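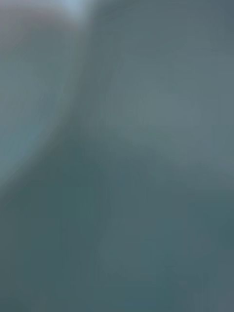

Closing my margin account

Oct 29, 2022

I closed my margin account at Draltel last week. I had it for three years, and I used it properly for maybe five months of that. A couple of people asked me why, so I'm writing it down.

I opened it in February 2020, mostly to get trades settled faster. I wasn't planning to borrow. Then I got used to seeing the "buying power" line on the account page, which was always a bigger number than the cash line, and I started treating it as money I had.

By last fall I was borrowing against a handful of stocks, the largest being Brøndum, a shipping company I had followed for a long time and liked. I still like it. It was far too much of the account.

What I didn't understand was the maintenance requirement. I knew there was one. I didn't know the broker could raise it on a single stock with very little notice. In the spring they did that with Brøndum, and it went to 100 percent, meaning the shares no longer supported any loan at all. The price had barely moved. I got an email in the morning and had until the close to send cash or sell.

I sold. I called first and spoke to Dagný Toft on the margin desk, who was polite and read me the part of the agreement that allows it. She was right, it's in there. I had signed it and not read it.

The loss was not terrible. I sold some shares of Gornau that I would have liked to keep, and I paid tax on the gain. The interest for the whole stretch came to $399, less than I had guessed.

My friend Villads runs his account with a rule that he never borrows more than 20 percent of what the holdings are worth. That is probably fine for him. I tried it over the summer and found I was checking prices during lunch, and then during meetings. I didn't want to do that anymore.

Closing it took longer than opening it. You have to pay the balance to zero, wait for the month's interest to post, pay that too, and then send a form asking them to convert the account to cash. My first form was rejected for a missing signature on page two. The second went through in four days.

I'm keeping the remaining Brøndum shares. Next I need to go through the old statements and work out how much of that interest I can deduct.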